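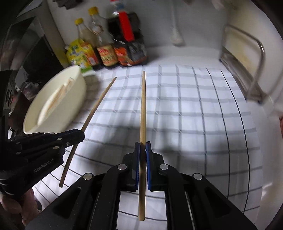
Pad creep is the fault I get asked about most on the Liris wiki, so I'm giving it a proper entry! It means a gripped object slides or turns between the finger pads while the jaws still report a firm hold. Thin, round things are the worst for it, and a wooden chopstick held nearly upright between two blue pads, tip on the tablecloth, is about as mean a test as I know (any push at the tip tries to swivel it).

History

Effie Innes first logged the fault at Sedside, where 67 of 200 chopstick grasps ended at the wrong angle. The jaw readings looked fine in all of them, so the faulty runs went straight into the Bornano set. I spent most of December pulling them out again, grumbling.

Cause and fixes

Glazed pads are the usual culprit – ours went shiny after around 2,000 closures. We now wipe them every five runs and swap them when they shine. Squeezing harder helps a bit, but it cracked two chopsticks on me.

See also: Jardine slip test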